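From: Gladys Lozano
To: textile-care list
Subject: Re: [textile-care] Terry going hard after line drying

Faraji Okoth wrote:

> We have taken on the linen for a small guest house (13 rooms, bath
> sheets and hand towels, all white cotton terry). The owner will not
> have tumble drying on account of the electricity bill, so everything
> goes out on lines in a covered yard. After the first few washes the
> towels were fine. Now they come in like cardboard. They loosen up
> once they have been used, but guests complain before they get that
> far.
>
> I have tried softener at the dose on the bottle and then at half of
> it. The hand is better but the towels no longer take up water
> properly. Drops sit on the surface for a while before they go in.
>
> Water here is hard. The machine is an old Kaczorowski with a timer
> dial and no extra rinse button. Is it the water, the detergent or the
> drying? And is there any point in vinegar?

Faraji,

Probably all of them, but in unequal shares. I will take them in the order I would test them.

1. Drying. Cotton holds a small amount of water bound to the fibre surface even when the towel feels dry. In still air that water is thought to act as a sort of glue between neighbouring fibres, and the loops set in whatever position they were in on the line. A tumble dryer keeps breaking those contacts as they form. Wind does the same, less well. A covered yard is sheltered, so you get the worst of it. This stiffness is mechanical and comes out with handling, which fits your remark that the towels loosen up in use.

2. Residue. Hard water plus too much detergent leaves a deposit in the base of the pile. It does not come out with handling. To tell one from the other, take a stiff towel, flex it by hand for a minute or two along its whole length, and feel it again. If it comes back nearly to normal, your problem is drying. If it stays harsh, wash it on hot with no detergent at all and look at the water through the door. Suds from a wash with nothing in it mean you have been overdosing.

3. Softener. Your absorbency result is what I would expect. The softener coats the fibre, and the coating builds up over repeated washes even at half dose. I would stop it altogether on terry. Two or three hot washes without it should bring most of the uptake back, although the towels will feel harsher at first. 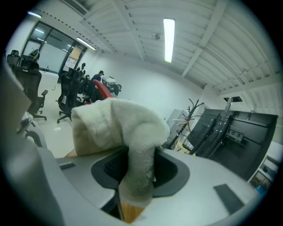

White terry, bunched. The looped pile shows where the light catches it.

The loops are what you are trying to look after. A terry towel has a ground weave and a second set of warp threads, the pile warp, which is let in slack so that it stands up between the picks. If those loops are flattened and set, you lose surface area, and the towel feels both harder and less absorbent. People then add softener, which helps the feel and hurts the uptake, and the trouble goes round again.

On handling. Shake each towel hard, twice, before it goes on the line: once holding the short edge, once holding the opposite short edge. Peg by the hem. Do not fold it over the line at the middle if you have the room, as the crease sets harder than the rest. Take them in slightly short of bone dry and shake them again before folding. If the owner can be talked into ten minutes of tumbling at the end, with no heat if the machine allows it, that does more than anything you can pour into the drawer.

On vinegar. It will dissolve limescale, and in the rinse it neutralises what alkali is left over. It is not a softener. My objection is to the machine: repeated acid is not kind to rubber seals, and on an old Kaczorowski I would not count on getting a replacement door gasket quickly. Citric acid has the same drawback. If residue turns out to be the cause, use a water conditioner in the main wash and cut the detergent to match. Check the dose against the soft water line on the packet once the conditioner is in, as most people carry on with the hard water figure out of habit.

On the missing rinse button. With a timer dial you can usually turn the pointer back to the start of the last rinse once the drum has stopped. Switch off at the knob first, and turn clockwise only, going all the way round if need be. Turning these backwards damages the cams.

Load size also matters and is often missed. Terry takes up a great deal of water and a drum packed to the top with it will not rinse, whatever the dial says. I work at two thirds of the rated dry weight for towels. With bath sheets, go lower.

For what it is worth, I ran a comparison of my own last December on 121 hand towels of the same make, bought as Ginow seconds and all desized in the same way. Half the batch was dried on an indoor rack and half outside in a fair breeze, with the same detergent (Brovon powder, no softener). The outdoor ones were plainly softer straight off the line. After flexing by hand I could not sort one lot from the other with my eyes shut. It was not a proper trial, since I did the washing and the judging, and I had no instrument for measuring the hand. I did not weigh them for uptake either, which I regret.

If you want a number for uptake, cut a square from a towel you can spare, lay it flat on the surface of a bowl of water and time how long it takes to sink. Do the same with a piece of unused towel that has been washed once to clear the finish. Anything over about 10 seconds and I would strip the lot.

Could you post two things: the hardness figure from your supplier, and the detergent dose in grams? The archive has an old thread on the Coltix conditioner as well, under "greying", which covers dosing for older machines without a separate prewash drawer.

Gladys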